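# Urkis

**Urkis** is a cold relish of barley, cucumber and sour milk, eaten in the town of Trollport and in the villages of the Plekberg hills behind it. It is served in small bowls beside smoked fish or boiled potatoes, and in the warm months it often replaces the evening meal. The dish is thick enough to stand on a spoon. It is white with green pieces and has a sour, slightly salty taste.

## Name

The word *urkis* is used in Trollport both for the dish and for the wide clay bowl in which it was mixed in former times. In Plekberg the bowl has another name, *magesa*, and older cookbooks from the hills sometimes list the dish as "magesa barley." The two names cause some confusion, because a bakery in Trollport sells a sweet bun also called Magesa, and this bun has no connection with the relish.

## Ingredients

The basic recipe contains whole barley, cucumber, sour milk, dill and salt. The barley is boiled until it is soft but does not break, then rinsed with cold water and left in a sieve until it stops dripping. Cucumbers are peeled only if the skin is bitter. They are cut in small cubes, salted and pressed by hand after they give out their juice.

Sour milk from the shop is thinner than the home product, and many cooks hang it in a cloth overnight. Plain yogurt can be used in its place, although the taste becomes milder. Garlic is accepted in the port but is considered a mistake in the hills, where grated horseradish is added.

## Preparation

For a family bowl, 3 cups of cooked barley are mixed with the same quantity of strained sour milk. The pressed cucumber goes in next, followed by the dill. Salt is added at the end, after tasting, as the cucumber already brings some. The bowl is covered and rests in a cold place for 8 hours. During this rest the barley takes up liquid from the milk and the relish becomes firm.

If it is too firm in the morning, a spoon of the saved cucumber juice is stirred in. Urkis keeps for 3 days in the refrigerator. It cannot be frozen, as the milk separates.

## Variations

*Red urkis* includes boiled beet and is made mostly in fall. The beet colors the whole bowl, so some cooks put it on top in a separate layer and let each person mix their own portion.

*Fasting urkis* has no milk. The barley is dressed with sunflower oil, vinegar and the juice of the cucumbers. It is looser than the usual kind and is eaten on the same day.

*Port urkis* contains flakes of smoked mackerel inside the relish, which saves one plate. In Plekberg this is not regarded as urkis.

## Serving

The relish is taken from the refrigerator shortly before the meal and is never heated. In Trollport the cook draws a line across the surface with the back of a spoon and pours a little oil into it. Rye bread is offered with it, usually one day old, and a hard egg cut in half may be laid on the side. Beer and cold tea are both common drinks with the dish, and children receive the thin milk that remains after straining, with sugar.

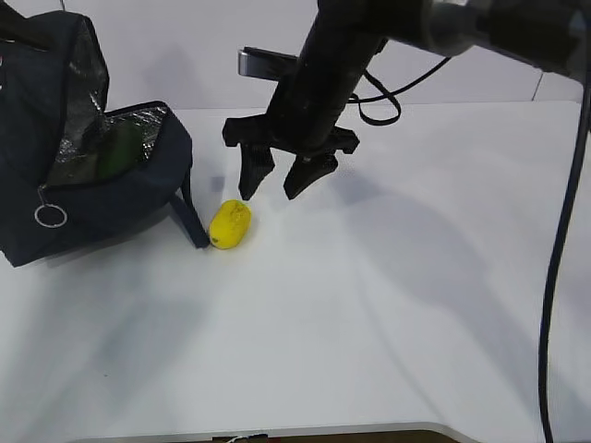 Leftover urkis is used the next day as a filling for flat pancakes. The pancakes should be fully cool before filling, otherwise the relish becomes watery and runs out at the ends.

## Urkis day

Trollport holds an urkis day every May, when the first cucumbers from the greenhouses are sold. Households bring their bowls to the fish market and visitors taste from all of them. The oldest written rules for the day have 13 points, 7 of which concern only the barley. One rule forbids sugar, and another says that a bowl must be brought uncovered from the street corner to the table.

## See also

- Sour milk
- Barley salad
- Smoked mackerel

*Last revised Jun 23, 2021*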